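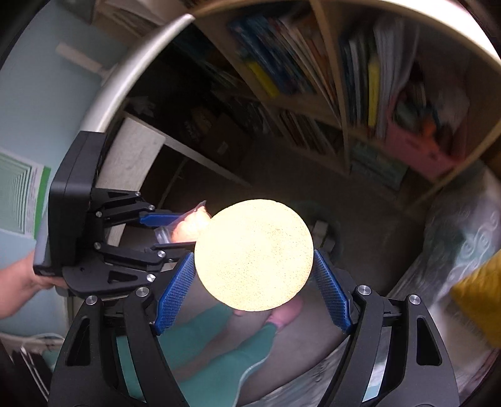 Disk in the near gripper, bag in the other one. Bookshelf and pink bin on the right.

Friday, April, written up after lunch

OK so the question on the whiteboard is still the same one: can a machine do the tidying-up chores yet? Not folding, not dishes, just the dumb stuff. Pick a thing up off the floor, figure out where it lives, put it there. Aleksi Halonen says yes, I say ask me again after the summer, and we have a coffee riding on it (good coffee, from the place across the street, so I'm taking this seriously).

Today was hand demos with both grippers. We did 69 picks before we stopped and I got through the notes on all of them, which is a first for me. Running total for the Lumwood set is now 496. I was hoping to break 500 for the weekend but my wrists had other ideas!

Round flat things first. I expected these to be awful and they're really pretty OK as long as you take them edge to edge, one pad on each side, right across the middle. Go a little high or a little low of the widest part and the thing wants to squirt out. The dots on the blue pads help a lot more than I gave them credit for. I still want to try the older smooth pads on the same disk so we have something to compare with - Aleksi thinks it'll make no difference, and I think he just doesn't want to swap pads again.

What I'm not happy about is the exposure. A pale disk up close to the lens goes nearly white in the middle and you lose the surface, apart from a bit of speckle toward the rim. A person doesn't care, we know it's a disk. But the Plotberg model is using texture to guess how the thing is tilted, and there's hardly any texture there to use. I turned the exposure down two notches for the last 16 picks and the shelf went too dark to read. So, trade-off. Need to ask if we can meter on the pads instead of the whole view.

The other problem with a big round thing right in front of the lens is that it hides what's behind it. Mine was covering part of the bag in the second gripper, and it was covering part of the floor too, so if there's anything lying right there you have to remember it from before you picked up. People do that without thinking. The policy we ran last month has basically no memory and it shows, it kept going back to look.

Bags. Ugh, bags. Clear plastic with something bright inside is my least favorite thing in the whole house. The depth goes to pieces on the crinkly ends, and the color you see belongs to the item and the edge you need to grab belongs to the bag. We settled on pressing the pad against the part with the item behind it and leaving the twisted corner alone. Works fine by hand. Lelel (our planner, for whoever reads this later) always goes for the corner, I guess it looks like a handle to it. I logged 3 bad grasps of my own on bags today, all of them from me getting greedy and going fast.

Putting away: the shelf is a mean place to work and that's why I like it. The books are packed tight and some of them lean, so there isn't a slot waiting for anything, you have to make one. I can't make one with one gripper. With two, sort of, one holds the row and the other slides in, but it's slow and I wouldn't call it a demo I'm proud of. The pink bin is way easier to aim for, it's a bin, you drop it in. But it's full of mixed stuff and there's crumpled plastic in there too, and whether a thing "belongs" in it is a judgment call that Aleksi and I don't even make the same way. If two grown adults disagree about the bin I don't know what we're scoring the robot against. We should write the rule down before we collect any more.

My honest answer as of today: grabbing, nearly there. Knowing where it goes, not close. Soft and shiny stuff, fabric and thin sheets, I didn't even try.

To do
- meter on pads, ask about it Monday
- smooth pads vs dotted pads, same disk, same height
- write the bin rule (me and Aleksi, one page, no arguing)
- redo the bag picks slower
- Gape labels: "bag" and "item in bag" should be two things, right now it merges them
- tighten the pivots on the second gripper, left it feeling a little sloppy at the end
- wrist brace??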